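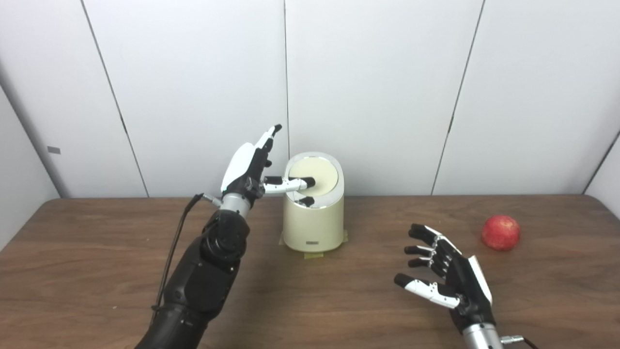 How many demonstrations does a person need to give before the robot can open a lidded container without help?

In our case it took 400 good ones from two operators, and the quality of the first few dozen from each person mattered a lot less than we expected. We kept the early ones anyway, for reasons we get to in 4.3.

4.2 Collecting the demonstrations

Figure 3. The two-handed tabletop setup during the container task. The left hand has a fingertip on the lid; the container is held to the table with masking tape.

I'll write most of this section in the first person, as I ran the sessions and Huia Costigan ran the training, and "we" would hide who made which mistakes. All the demonstrations were given by remote control. The operator wears a pair of tracked gloves and a headset, and the robot's arms and fingers follow along through a piece of software we call Sedance. It does two jobs: it maps the operator's finger joints onto the robot's, and it writes everything to disk with a shared clock. The first job is the hard one. Human fingers and robot fingers don't have the same proportions, so you can match joint angles or you can match where the fingertips end up, but you can't have both (I tried both for most of July). We settled on fingertip matching for the thumb and the first two fingers and joint matching for the rest.

The lid task was picked for being annoying. You have to bring one fingertip down on the top, keep a second finger low near the rim, and hold that shape while the other hand stays out of the way until it's wanted. Beginners bunch all the fingers together, the way you would with a jar at home, and the mapping then does something ugly with the thumb. After watching the first operator fight with this for a whole Wednesday, I wrote a one-page instruction sheet. It says to spread the fingers before moving the wrist, to touch the lid first and the side second, and to park the free hand open with the palm facing in. That last one cut down on collisions between the arms more than any change we made to the code.

The tape deserves a word. In our pilot runs the container was left free on the table, and it slid away the moment a finger pushed on it from an angle. Angus Kereama, our second operator, got quite good at chasing it around, but those chases ended up in the data and the policy learned them too! It would nudge the container, follow it, nudge it again, and happily carry on to the edge of the table. So we taped the thing down and started over. I know this makes the task easier, and a reader who cares about loose objects should treat our numbers with that in mind. We come back to the untaped version in Section 6.

Each session ran for 28 demonstrations, with a break in the middle. An attempt started with both hands in view of the head camera and ended when the operator pressed a foot pedal. We recorded nearly 2,000 attempts in total, counting the pilot runs, the ones where the gloves lost tracking, and a long stretch that I ruined by logging the left wrist in the wrong coordinate frame. The 400 we trained on are what survived after Huia went through and threw out anything with a tracking gap longer than half a second. She did not throw out clumsy attempts. If the operator missed the rim, backed off and tried again, that stayed in.

4.3 Why the clumsy ones stayed

My first instinct was to keep only the smooth demonstrations. They look great when you play them back, and they're shorter, so training goes faster. The policy trained on them alone was fine as long as its first touch landed in the right spot. When the touch was off by a centimeter or so it just kept pressing, as it had never seen anybody recover. Adding the early, fumbling attempts from both operators gave it something to copy in that situation — mostly lifting the finger straight up and coming in again a bit slower.

There is a cost. The policy now hesitates more over the lid than either operator did by the end, and on some runs it lifts and retouches with no need to. We tried giving the fumbled parts a lower weight in the loss, which helped a little with the hesitation and hurt the recoveries by a similar amount, so the results in Section 5 use equal weights throughout. Sorting the attempts by operator was less useful. Angus tends to approach from above and Huia, who filled in as first operator, comes in from the side, and a single policy trained on both picked one approach or the other at the start of a run and then stuck with it.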